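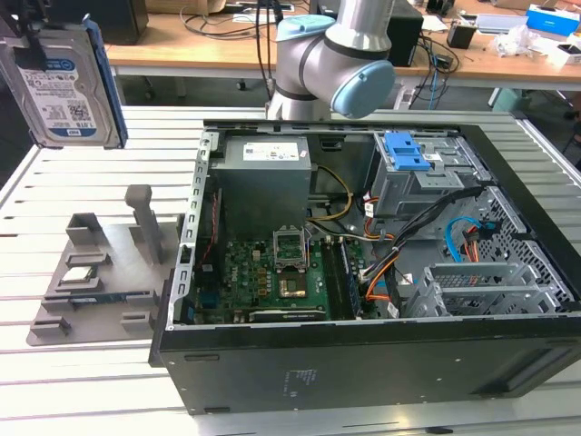
The PC bench at the Mundham open day, with the hard drive up in the gripper.

I'd been meaning to go to the Mundham open day for two years running and both times something came up, so when May came round again I put it on the kitchen calendar in red pen and told everyone I was not available. The drive was fine apart from the last bit (the sat nav thinks the college is in a field). Parking was round the back by the bike sheds, two quid in a honesty box, and there was a tea urn just inside the door, which put me in a good mood straight away.

If you haven't been, the robotics club has the long workshop on the ground floor and for one day a year they let the likes of me wander about in it. They had a visitor book out and I flicked back to the front of it while I was queuing for a sticker: 773 names since they started it! I had no idea. I signed, dropped the pen behind the radiator, and went in.

I started at the wrong end, as usual. The first bench was the younger group, who were doing line followers on a big sheet of lining paper, and I could have stayed there all morning. One little buggy kept setting off beautifully and then turning left into the table leg at the same spot every time, and the lad in charge of it had gone very quiet and was redrawing the corner with a fat marker. I wanted to help but I know better. Next to that there was a girl with a sorting chute for buttons, who gave me the whole talk about light sensors and how the shop lights upset them, and I nodded a lot and understood perhaps half.

The one I'd really come for was the Hiklow project. Hiklow is what the older students have called their PC bench, where a robot arm learns to take desktop computers apart and put the parts back, and I'd been reading their updates on the club page all winter. It's so much better in the flesh. There's a tower lying on its side on a slatted metal table with the panel off, so you can look straight down into it, and the arm comes down over the top. When I got to the front of the crowd the hard drive was hanging in the air off to one side, on end, and the memory was in its slot and the graphics card in its own, and the processor socket was empty with its little metal frame flipped open. The small parts have a fixture plate beside the tower, with posts and holder blocks, and there was a chip sitting in its cradle as neat as you like.

Ritva Kallio was doing the explaining when I was there. She's in her second year and she's a natural at it, she talked to the small children and the retired engineers in exactly the same way and they all got it. I asked her what the hardest part was, fully expecting her to say the processor, what with all those tiny contacts. No, cables! A drive is a nice solid block, she said, and it's the same shape every time you meet it, whereas a cable is a different shape every time anyone breathes on it. I had a look at the wires in that case and I could see her point. I've lost whole evenings to wires like that with two hands and a torch.

The cradles and blocks are the students' own work and I was told they're on something like the ninth version of the one for the chip. The early ones were in a shoebox that people were passing about, and you could follow the whole story by handling them, a bit more lead-in on the edges each time, the walls getting thicker. I'd have paid extra for the shoebox. There was a chap behind me who wanted to know why they didn't just buy a proper holder and Ritva said because then they wouldn't know why it worked. He wrote that down.

Santeri Rissanen runs the club and I caught him by the urn later on. He told me the class is set up so that every student has to write out the job in plain words before touching the controls, every single step, as if for someone who has never seen a computer. The first go usually comes in at a dozen lines. By the end of term they're up to about 50, and most of the new ones are things like "wait" and "check it has let go". I've thought about that all week, mostly while trying to explain the boiler to my sister over the phone.

He also said they'll be entering the Zeleke challenge with it, teams of up to four, parts to be removed and put back against the clock, and that the old computers come in from Welterix, a refurbishing firm on the same side of town, who let them have the ones too tired to sell. So if you hear a lot of muttering about old office machines in the canteen there, that's why. I did ask whether I could bring in my own old tower from the loft and he said yes, but take the drive out first if there's anything on it I care about. Fair enough. (It's mostly holiday photos and a half-finished family tree.)

Lunch was a cheese roll and a slice of lemon drizzle, and I'll say now that the lemon drizzle was gone by one, so get there early. Afterwards I went back to have another look at the line followers and the lad's buggy had got round the corner. He was pretending not to be bothered. I gave him a thumbs up and he went bright pink.

A few practical bits, as people always ask me. The door opens at ten and it's all on one level, so pushchairs and wheelchairs are fine. It does get loud in the long workshop by late morning, and the library across the corridor is left open if you need a quiet sit down. There's no need to book. Wear flat shoes and tie long hair back if you want a go on the practice controls, they do check! I had a go and dropped a foam cube four times.

The raffle prize was a toolkit and I didn't win it. I've got the leaflet for the Zeleke day pinned up by the fridge, and my tower is down from the loft and sitting in the hall, waiting for me to find the right screwdriver.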